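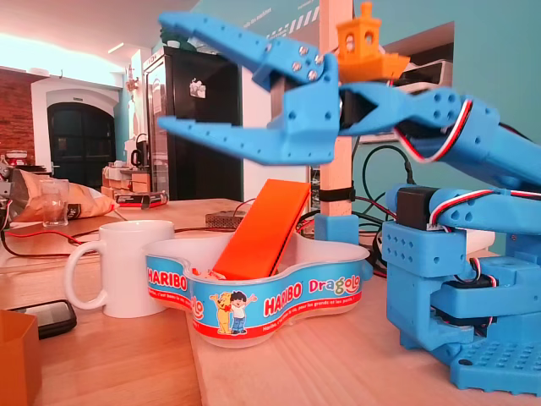

Nahuel Fuentealba says a tub of sweets in the middle of the table will stop people bringing their own food in, and that we should give it to the end of March before deciding. His note was on the door when I got in, so I'm writing this up under it.

Wednesday, long table, Grallivholm room

I have my doubts. We tried a biscuit tin in the old room and the biscuits went, and then the crisps came in as well. The tub is a Haribo Dragolo one with the wavy sides, so at least it is hard to mistake for a parts bin. I put it on the kitchen scales at the start with the lid off: 322 g. Weighed it again before going home: 116 g. That tells me sweets were eaten. It tells me nothing at all about crisps.

It also gets used as a stand. The orange thing was leaning in it when I looked, one end in the tub and the other up over the rim. If it is going to live there, then whoever wants a sweet has to reach round it, and I can see it ending up on the floor. 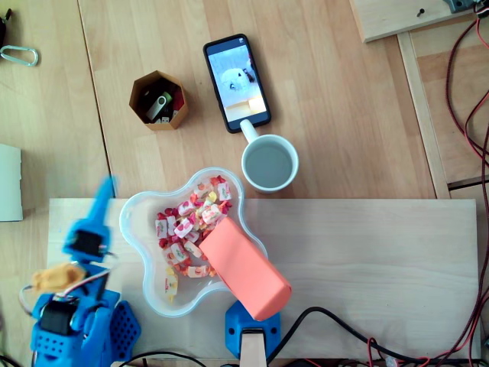

Put the wrapped ones in and leave the loose ones out, was the message on the Jukier thread, because loose ones stick to the board and to everything put down on it. Fair enough. Most of the wrappers are white with red and pink fruit on them, and they're easy to spot when they get dropped, which I will grant is an argument in favour. I would still like to know who is picking them up.

Asked for a wipe-down every 30 minutes. Got one. Did the second myself with the Poketti cloths, which leave fluff on bare wood, so I went back to an old tea towel. Anselmo Giraldo thinks the cloths want washing before first use. Possibly. The packet says nothing about it.

Mug rule (white mug stays to the left of the tub, handle pointing away from it) is the only part I'd call a success, and I only checked it for 20 minutes. A glass is another matter. There was one at the back with a crumpled crisp bag behind it, and the bag is the very thing the tub was meant to do away with. A phone was face down near the front too. Nahuel will say it is early days. 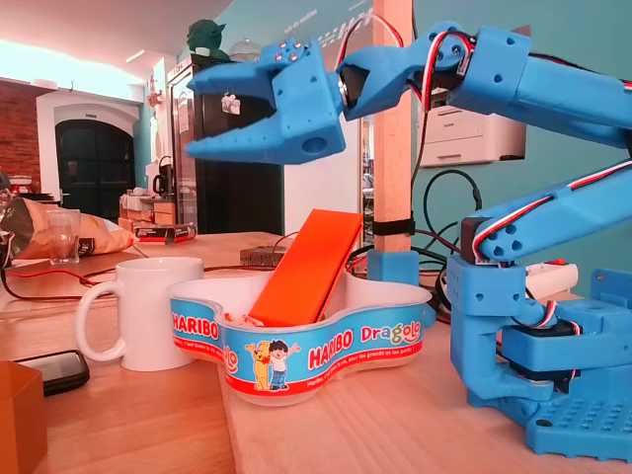
Still to do

Red cable across the left of the table: ask if it can go round the back. I have asked before.

Black cables hanging on the teal wall are in a tangle. Farías quoted for clips and I thought it was dear for what it was, so tie them up with what's in the drawer first.

Weigh the tub again in the morning before anyone gets to it. Count crisp bags in the bin as well, otherwise the sweets figure is no use to us.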